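19 January 2022

I slept badly again and got up before the heating came on. The window in the kitchen was covered with frost on the inside, so I wrote my shopping list with gloves on my hands. Bread, onions, stamps, the small batteries.

The letter from Mulder came with the morning mail. They will give me back 300 of the deposit for the old apartment, but they keep 55 for the scratch on the bathroom door. I have read the page three times with the dictionary beside me, and I still do not fully understand what "fair use of the fittings" means. I think I will accept it. In May I would have argued, but now I want this matter to be finished.

After lunch I took the bus to Fomside to look at the evening course. The school is bigger than on the website and the entrance is on the wrong side, so I walked around the whole building in the wind. The woman at the desk was patient with me. She gave me a test of 30 questions on paper and I made my usual mistakes with "the" and "a." In my language we live very well without these little words. She said I can join the upper group if I practice writing every day, and for this reason I am writing tonight in English, even if it is slow and I cross out a lot.

The bus back did not come. I waited with two schoolgirls who were sharing one pair of earphones, and then I decided to walk as far as Clidville, along the canal. I was glad of it afterward. The water was frozen near the bank and the ducks were standing on the ice with a very serious look. I remembered how my grandmother used to test the ice with a broom handle, and for some minutes I was terribly homesick. It is strange that it comes from such small things, and not when I speak with my family on the telephone.

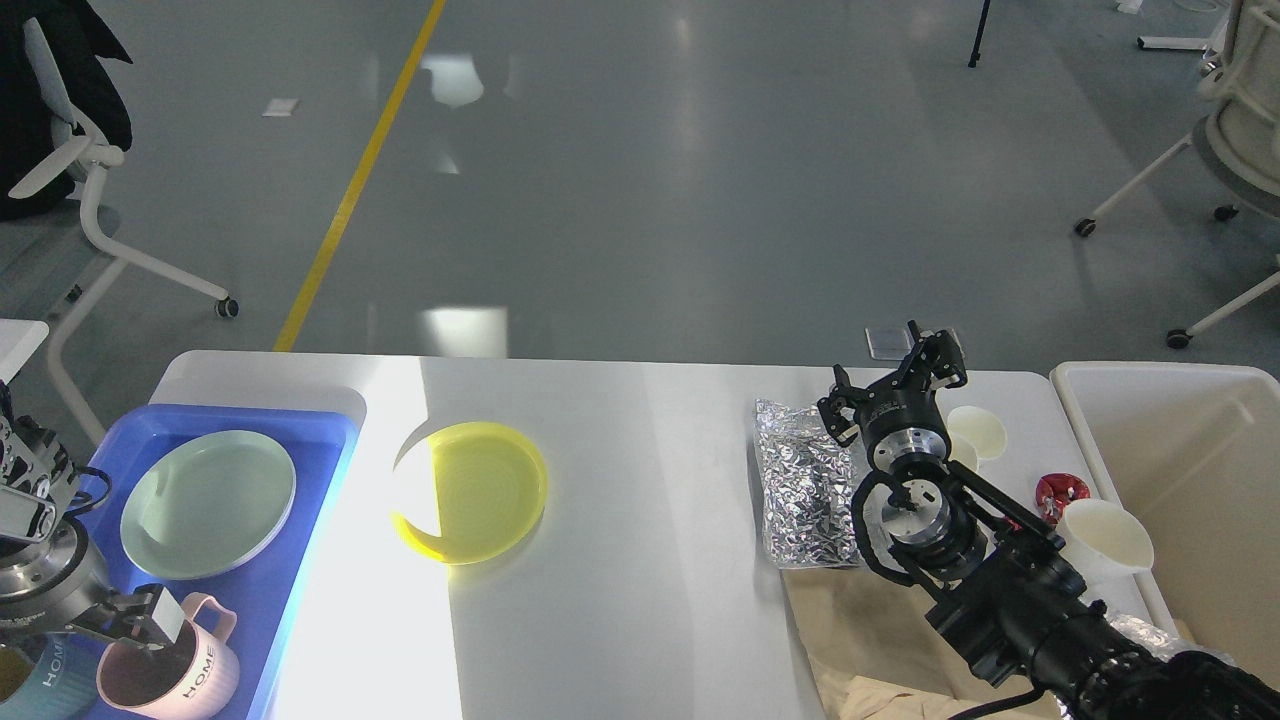
I bought the stamps in Clidville but forgot the batteries. The Prenatier bakery was still open, and I took a rye loaf and one almond bun, and I ate the bun in the street before it could get cold. My fingers were sticky for the rest of the way.

Tomorrow I must answer Mulder, call about the heating, and pay the course fee before noon. I also want to learn ten new verbs. Today I have only one, "to dawdle," which I found while I was looking for something else in the dictionary.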